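# Folding Clothes on a Bed: Household Notes from the Samora Handling Study

Prepared for the home advice pages by Waraporn Suksawat and Glenys Wogan, 3 October 2023

The Samora study records people folding and stacking their own laundry with hand-held grippers, so that a robot arm can later be trained on the same motions. Over 18 households the project collected 3,383 folds. The research paper deals with the training method. These notes set out the findings that are of use to anyone with a basket of clean clothes and a bed to fold them on.

## Preparing the surface

Participants were free to fold wherever they normally did. Most chose a bed. A made bed with a flat cover gave fewer failed folds than a bare mattress or a sofa, and the difference was largest for thin knits.

- Pull the bedspread tight at the corners before starting. Quilted covers are suitable, and their slight grip keeps a sleeve where it has been placed.
- Work from the side of the bed, near the middle, with the unfolded clothes at the far end and finished stacks to one side.
- Open the curtains. Dark garments were the most often misfolded in the study, and daylight from the side makes a black hem much easier to find than a ceiling light does.
- Remove small items such as chargers and keys from the cover.

## Folding with two points of contact

A gripper holds cloth at one point only, so a person using a pair has two points to work with and no spare fingers to tidy up. Marichka Kravets, who reviewed the recordings, found that participants soon settled on shorter and slower movements than they used with bare hands. The same habits improve hand folding.

1. Lay the garment face down and smooth it once, from the collar to the hem.
2. Take hold at the shoulder seam and the hem on the same side. Seams keep their shape when lifted; the cloth between them sags.
3. Bring that side to the center line, set it down, and let go of both points together.
4. Repeat on the other side, then fold from the hem upward in halves or thirds.
5. Press the folded end flat before moving the garment. A thick or rounded end will tip the stack later.

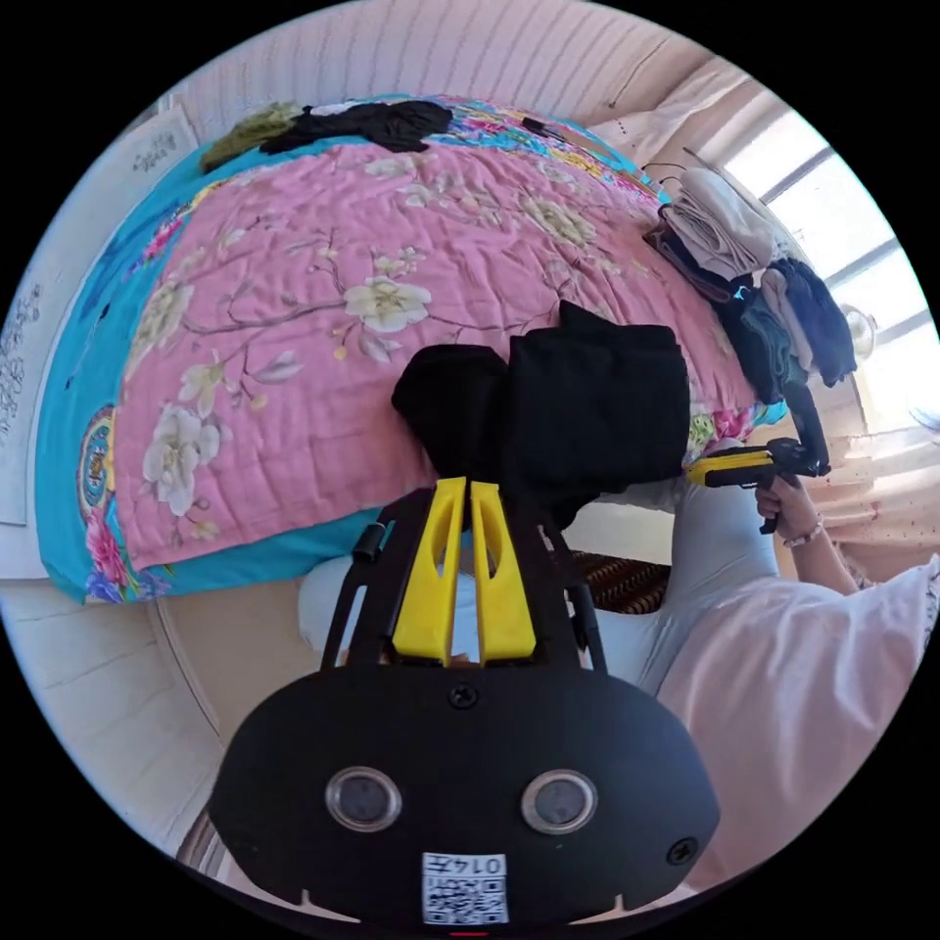 *Folding dark clothing on a quilted bedspread, with the finished stack on the window side.*

Step 5 was the one most often skipped. When a garment was moved with a soft lump at one end, the reviewers marked the fold as incomplete, and the trained arm had the same trouble with such pieces as people did - it lifted the top layer and left the rest behind. Turning the lumped end under and pressing once with a flat palm was enough in nearly every case.

## Building a stack

Chaiwat Ongart compared stacks by height and by order of garment. Stacks of mixed fabrics stood well when the heaviest pieces were at the bottom. Color made no difference to stability, though several households sorted by it.

- Place trousers and heavy cotton first, then shirts, then anything slippery.
- Alternate the folded edge from left to right so that the stack stays level.
- Keep clothes of very different widths in separate stacks.
- Carry a stack with one hand beneath it and the other resting on top.

## Results in brief

After training on the household recordings, the arm at the Tronditz laboratory completed 110 test folds on a bed-height table. Plain T-shirts gave the best results. Hooded tops gave the poorest, and the team does not yet offer advice on them beyond folding the hood down onto the back first.

The arm needed roughly 4 minutes for each garment, a good deal longer than any participant. Siriporn Boonyarit is leading further work on speed, with a second round of home recordings planned for January. It will cover towels and fitted sheets, and these notes will be revised when it has been reviewed.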